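Support > Kitchen scales > Rirken Flat Scale > Set-up guide > Section 4

Search this guide Enter a word or part number Go

Last updated 2026-09-03

4. Weighing dry goods in bags and tubs

The box says the Rirken is "ready in seconds". Allow longer the first time. The scale will show a number almost as soon as you switch it on, but a number on the display is no proof that the number is right.

4.1 Before you weigh anything

1. Put the scale on a hard, level worktop. Cork mats, tea towels and folded cloths all let the feet sink, and the reading sinks with them.

2. Fit the batteries and close the cover fully. A cover that sticks out will hold one corner of the scale off the worktop.

3. Press ON and wait for the zero to stop moving. If it's still flickering between 0 and 1, wait longer. Don't press TARE to make it behave. TARE will accept whatever it is given, flicker included.

4. Put the 100 g check weight in the middle of the plate. The display should read 100. If it reads 99 or 101, that is within what we allow. Anything further out, go to Section 7.

Note: Plenty of advice online says to use coins or a carton of milk as a check weight. We don't recommend it. Coins wear, and the figure on a carton is for the milk and leaves out the carton.

4.2 Weighing into a paper bag

Paper bags are harder to weigh into than they look. A stiff bag can lean on the wall or the kettle, and then part of the load is being held up by something other than the scale.

1. Open the bag fully and fold the top down once so it stands up by itself.

2. Stand it in the middle of the plate. Check all four sides for contact with anything else.

3. Press TARE. The display should go to 0.

4. Add the goods slowly. Stop a little short of the amount you want, let the reading settle, then top up.

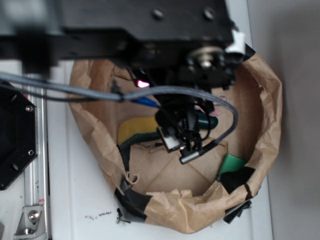
5. Take your hand or scoop right out of the bag before you read the display. Even a light touch on the rim counts as weight.

Caution: Do not load the plate beyond 2,000 g, bag included. Pressing TARE does not give you that capacity back. With a 334 g jar on the plate you have 1,666 g left to use, whatever the zero on the display seems to promise.

4.3 The "auto portion" button

We are asked about this button more than any other. It divides the total by the number of portions you choose and shows the answer. That's all it does. It can't tell rice from gravel and it doesn't know how hungry you are.

1. Weigh the full amount as in 4.2.

2. Press PORTION until the number you want appears.

3. Write the answer down. The scale forgets it when it switches off, and it switches off sooner than you'd like.

Note: The portion figure is rounded to the nearest gram. Seven portions of 146 g come to 1,022 g, so a bag holding 1,020 g will leave your last portion 2 g short. For porridge this won't matter. For yeast or curing salt, weigh each portion separately.

4.4 If the reading drifts

1. Empty the plate and wait for the display to settle.

2. Look under the plate for flour or grains of rice. This is the usual cause – far more common than a fault.

3. Move the scale away from fans, open windows and the hob.

4. Change both batteries together, even if the battery sign shows full. We would not trust that sign very far.

5. Repeat the check in 4.1, step 4.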